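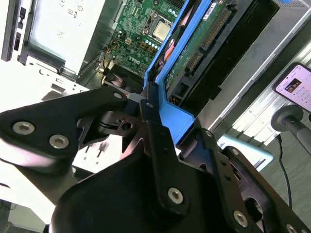 I paid 30 dollars for Manríquez's Rernside, a set of 100 cards that promises to get people of opposite politics talking, and I wanted to like it more than I do.

The box comes from Ollen, a small press that mostly does civics workbooks. Each card has a question on one side and a short passage of history on the other. You pick a card, read the passage out loud, and take turns answering. The guide says a full round takes an hour. Ours took most of a Saturday evening, and that was with 6 players who already knew how to argue with each other.

My trouble is with the history. Card after card takes some old fight - Shays' Rebellion, the national bank, the Whiskey Tax - and boils it down to two sides who both had a point. Fine, sometimes they did. But the card on the Whiskey Tax never asks who could afford to pay it, and that was most of the quarrel. If you smooth the past down that much, people end up agreeing about something that didn't happen.

The questions are better. "What would you let your state do that you wouldn't let Washington do?" kept us going for a long time, and my brother-in-law changed his answer twice. The local government cards are good too, maybe because the author had less to be careful about.

Then there's the claim on the lid that the method was "tested with 712 players." Tested how? The booklet doesn't say what was measured or who the players were. I looked for a note on the Ollen site and found a page selling the Piltex expansion - more cards, same lid.

The card stock is thick and the print is easy to read. The timer is junk, so use your phone.

I'd borrow a set before buying one. If you do buy it, keep the questions and skip the backs of the cards, or have a decent history book on the table. Three stars, and one of those is for the local government cards.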